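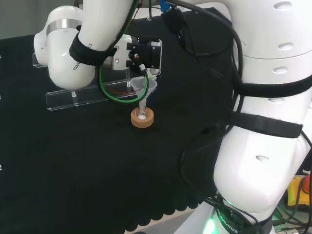 Vurkstead Community Lab — Glassware & Sundries Group

How to pour through a funnel without wearing it

A plastic funnel asks very little of you, and most of us still manage to let it down. The translucent whitish sort, with a wide mouth and a narrow stem, will do for nearly everything in Room 22.

Stand the stem in the neck of your bottle and lift it a touch so the air can get out. Skip this and the funnel will burp at you.

Pour down the side of the bowl, slowly. For a 520 ml bottle, stop at 302 ml and look at the level. You will be further along than you thought.

Never fill the bowl to the rim. What is in the bowl still has to go somewhere, and it is fond of sleeves.

Let it drain for 5 minutes — yes, all of them — then rinse from the stem end and hang it up by the Sutari sink. Powders need the wide-stemmed funnel in the next drawer down.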